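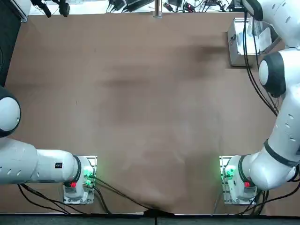 The yacht was called the Utitz, and she was 40 feet of other people's bad decisions. I bought her on a Friday from Dušan Beneš, sight unseen, for 3962 dollars and a bicycle. She was tied up at berth 14 in Lasville harbor, leaning a little, like she'd heard a joke. I spread the chart out that night on a big brown tabletop, the kind with room for a whole coastline, and planned my grand trip to Benavides (I had never sailed anywhere, but how hard could it be?).

By morning the whole dock had come over for a look. I was down below, pumping like mad, and every time I popped my head up there was another face.
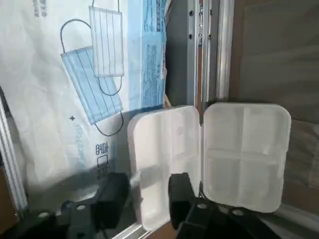
Liya Gudeta said I'd be lucky to reach the fuel dock, and would I please move my lines before I took her rail with me.

So I moved my lines! And the Utitz, who hadn't budged in years, slid off backward with me chasing her down the pier in my socks.

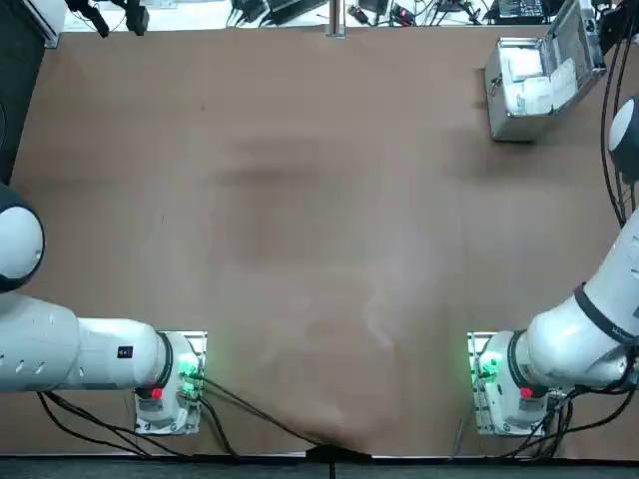 Chapter Two: The Fuel Dock

I did reach it. Stern first, at some speed, waving.

Contact the author | © Likgate Stories | Back to top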